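3.2 Storage at home and loss of aroma

Households in Stistberg and Pillutau kept a diary of how they bought, stored and drank tea. Of the 300 diaries returned, most recorded a move from the shop packet to another container within a day of opening.
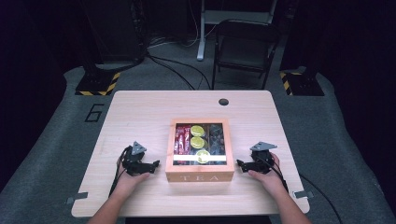
Aroma loss was judged by a tasting panel led by Liudmyla Kravchuk, using samples drawn from each home in June. Tins with a tight lid scored best. Boxes were more mixed, as they vary a good deal in how they close and in what they let in. A glass lid, as on the wooden box in Figure 2, lets the drinker see what is left without opening it — but it also admits light, and packets kept upright under it are exposed along their top edges. Foil wrapping reduced the effect.

Figure 2. Wooden tea box with divided interior.

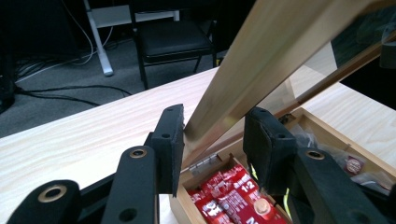
Loose leaf fared worse than wrapped tea in every type of container. The gap was widest in Pillutau, where kitchens are smaller and tea is often kept near the cooker. We return to heat in Section 3.3.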